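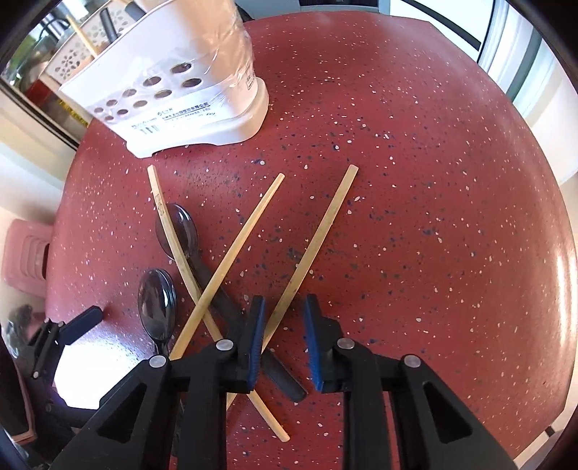 January, 9:40 a.m.

Utensil sorting, red table. Continuing from the Umcombe place settings, which are boxed and back on the shelf.

Set for this morning: four light wood chopsticks, two dark gray plastic spoons, the white holder with the drain holes. Chopsticks crossed over each other to start, one of them over a spoon handle. The plan is to get everything off the table and standing in the holder, spoons with the bowls up, chopsticks as pairs.

The plastic wrap is still over the top of the holder. It has to come off before the first run, and the holder should get a rinse in the sink too. Put the wrap in the bin by the door, not on the windowsill with the rest of it.

Notes on the table. The speckled top is harder to work on than the plain one. Small crumbs disappear in the white and blue flecks, so wipe it twice and check with a flat hand. The round edge also gives chopsticks less room than you'd think. If one starts rolling, stop it and bring the whole group back toward the middle.

Order to try:
Top chopstick first, then whatever it was lying on.
Spoons after the chopsticks are clear.
Holder stays at the far left the whole time.

Emília Doležal wants the spoons done first for comparison. Fine, but that means lifting a chopstick out of the way and setting it down again, and I'd count that as an extra move. We'll do hers after lunch – same layout, as near as we can get it.

Supplies: the Rovari order came in, 400 pairs of chopsticks, more than we'll use before summer. They are in the Oleck cabinet, bottom shelf. Spoons are getting short. Asked Baláž for a price on 61 more in the same gray, no answer yet.

Still to do: label the second drawer, find the lid for the long tray, move the dish towels out of the tool cupboard.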